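4th March – table setup, two-hand gripper demos

Continuing from the last entry. Goal is still the same: find out if the drift in the replayed tray task comes from the hand cameras or from the way we line up the two streams. Malathi Subramaniam thinks timing. I think it's the cameras losing track over the pale cloth. Will probably be both.

Task as written on the sheet: clear the small item off the tray, both hands back to the tray edges, lift level, set down. Cup and saucer stay where they are at the back. They're in the task as a thing to not hit, and as a fixed point for checking pose afterward.

Changes from last time:
– new time sync between head view and hand views (Flerier branch, not merged yet)
– cables run down the outer sides now so they don't drag across the middle
– lights lower. Sibusiso Nkosi wants dim runs in the set, the old ones were all bright and the Druva policy falls apart when someone shuts a blind
– tray is the beige one with the rabbit. Plain one had nothing for the tracker to hold on to

Target was 30 takes per person. Ran all of mine before lunch, Malathi's half done. 2 thrown out at the bench, both mine, both started before the sync blink. Need to stop doing that. 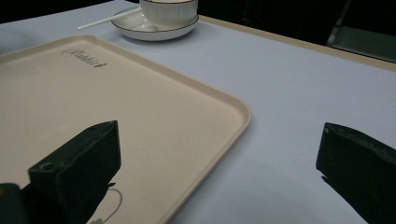
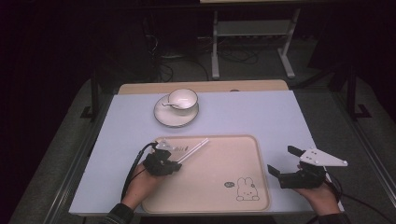 Tracking, first pass. Ran the hand streams through Plallico with default settings. It finds plenty of points on the tray rim and the printed text, next to nothing on open cloth. So when a hand swings off the tray and over the cloth the pose goes soft, and then it snaps back when the rim comes into view again. The snap is what we've been seeing as drift in the replay. Looks like a little hiccup to the side. I'd been blaming the arm controller for that for weeks, sorry Sibusiso.

Worst on the right hand. Left spends more of the take over the tray so it has something to look at.

Tried three things:

a) Raised the point cap to 3000. Slower, and no better over the cloth. More points on the rim, which was fine already. Put it back.

b) Used the saucer as an anchor. The dark edge line is easy to fit an ellipse to, and it doesn't move during a take. Works well when it's in view. When a hand goes low and close it drops out of the picture and we're back where we started. Still worth keeping, it cleans up the first and last second of nearly every take.

c) Pulled the hand pose from the head view for the bad stretches only. The triangular plates on top of the grippers are easy to pick out from up there, white against a dark table surround – well, one is white on pale cloth part of the time, wich is less nice. Blended in over 10 frames each side of the gap so there's no jump. This is the one that helped. Replayed my takes with it and the sideways hiccup is gone in all but a few, and those few have an arm in the way of the plate.

Malathi's point about timing still stands though. With the old sync, (c) makes things worse, because the head pose lags and you get a smear at both ends of the blend. With Flerier it lines up. So she's right that it had to be fixed first, I'm right about the cloth. We're calling it a draw.

Not tested: whether any of this matters to the policy. Cleaner replay is not the same as a better grasp. Need to train on the same takes with and without (c) and compare, same seeds, nothing else touched. Asked for time on Liao, queue is long.

Also noticed
– thin light items (chopsticks, etc) vanish in the hand view when the fingers shade them. Open question if we bump exposure or leave it. Sibusiso says leave it, the robot will have the same problem.
– jaw width reading on the left sticks just short of fully closed. Recalibrated, came back. Check the magnet.
– someone renamed the take folders by hand. Please don't. The script reads the name.
– floor cables behind the table are a mess, tape them before the next visitor trips

To do
Malathi: finish her takes, same lights, same tray
Sibusiso: merge Flerier if the long recording holds up to the end with no slip
me: write up (c) properly, incl. the failure takes, and make a patterned cloth version of the same task. If the pattern alone fixes tracking then (c) is a patch for a problem we made ourselves, and I'd like to know that before April.

Raw takes on the shared drive, processed ones not copied yet, disk full agian.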